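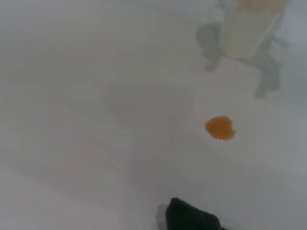
Photo: Getsemaní Montes

OK so a few of you asked how I ended up understudying in Sarmiento this fall, and it's too long for one post. Thread!

First, the basics. Sarmiento is a two-act play about a family that runs a ferry. It's at the Koter in Cirville until the end of November. I cover the uncle AND the harbor inspector. They have a scene together. Yes, I asked.

I auditioned for the uncle. I did the speech about the broken engine, the one everybody does, and I went way too fast. Eduardo Catacutan (our director) let me get all the way to the end and then said, "Great, now tell it to somebody you owe money."

Second try was a lot better. Eduardo Catacutan called me that evening while I was in line at the pharmacy and offered me the cover job. I said yes so loudly the pharmacist looked up.

The uncle himself is Nestor Buenaventura, and you should buy a ticket just for him. He's been on stage for 22 years and he still writes his whole part out by hand before the first rehearsal. I tried it. My hand gave out in act one.

Understudy life, if you've never done it: you sit in the back with a pencil and write down where everyone walks. Then they change it. Then you erase it and write it down again — I'm on my second eraser.

The Koter has 244 seats and the back row is basically on top of the lighting booth, so I've also learned every cue Cherry Mae Sison calls. I could probably run the show at this point (I could not run the show).
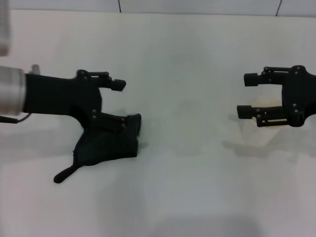
Gripper over the table.

Anyway. Last week. Nestor texted at 3 in the afternoon that he had no voice. None. He typed it in all caps, which was funny later and not at all funny at 3 in the afternoon.

I had one run with the cast, just the ferry scenes, and Jomar Manalo walked me through the fight twice in the hallway. His notes were "duck earlier" and "no, earlier."

Wardrobe pinned the coat because Nestor is a good four inches taller than me. I could feel one of the pins the whole first act. It gave me great posture.

How did it go? I dropped a line in the kitchen scene and Jomar just handed it back to me as a question, so smooth that my own sister didn't notice. I ducked on time. The engine speech got a laugh in a spot where I'd never heard one before, and I have no idea what I did.

Nestor was back two nights later and I was back in my seat with my pencil. I missed the coat a little!

People keep asking if covering is frustrating. Some nights, sure. But I've watched the same scene with the same actors over and over and I keep stealing stuff. Nestor waits before he says his daughter's name. Every time. I'm going to use that until I retire.

That's the thread. We run through November, tickets at the box office, and if you sit in the back row please say hi, I'm the one with the eraser crumbs.

Comments

marlow_k: I was there that night and had no clue you were the cover until I read the slip in the program

Getsemaní Montes: "duck earlier" is the best acting note I've heard all year

stagedoorpat: Do they do a matinee? My mom can't drive after dark

hollis.reads: The engine speech laugh was probably me, sorry

More from this author
What I keep in my rehearsal bag
Hiso, one year later: notes on my first lead
I drove 795 miles for a callback
Learning lines when you have a day job

Contact | Copyright, all rights reserved | Back to top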